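February 5, 2020

Odometer on the Selar reads 3952. I wrote it on the inside of the trunk lid with the paint pen so I don't have to dig for this notebook next time the belt goes. The old belt lasted longer than I expected and there was still some life in it, but the edges were starting to fray and I'd sooner change it in the garage than on the Drullby trail with cold hands.

Rode three days out of the last two weeks. The first was fine, the second was fine until the lake, and the third was mostly waiting. The grade between the gas stop and Drullby is bare in the corners again. The groomer has been over it but there is nothing underneath for it to pull up, so it just shaves the ice and leaves gravel. I ran with the scratchers down the whole way and still watched the temperature light more than the trail. It came on twice. Both times I pulled off into the ditch where the snow is deeper and let it idle down.

Carbides are worn on the left side more than the right. They were new in August, when I had the skis off for the bushings. I have another set on the shelf and will put them on before the Urkik ride if there is an Urkik ride. The club has moved it once already.
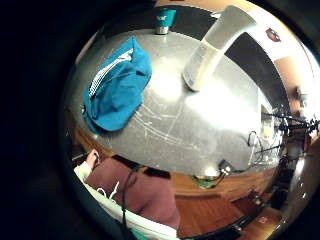
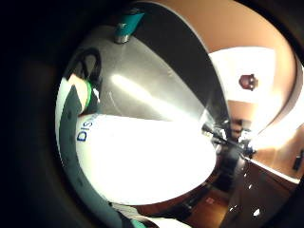
The teal one, from both.

Called Csizmadia Powersports about the idler wheels. They have the small ones and not the big ones, and the big ones are what I need. The man at the counter said they could come in with the next order but wouldn't say when that was. I told him to put me down for a pair. Also asked what they have for premium and they are on 91 now, they used to carry 90. The sled doesn't seem to care.

Greased the rear suspension after supper. One fitting won't take any, the one up front under the tunnel that you can only get at lying on your back. I'll try it with the sled warmed up – if that doesn't do it I'll replace the fitting. Track tension was a little loose and I took it up a turn on each side. Alignment looked good when I spun it on the stand.

Forecast has snow off the lake tomorrow night, then wind. Wind will take it off the fields and put it in the woods, so the north loop may be worth the drive even if the grade isn't. Trailer lights need looking at first. The right one works when it feels like it. I think it's the ground.

Need: two-stroke oil, fuse for the hand warmers, zip ties, the long hitch pin.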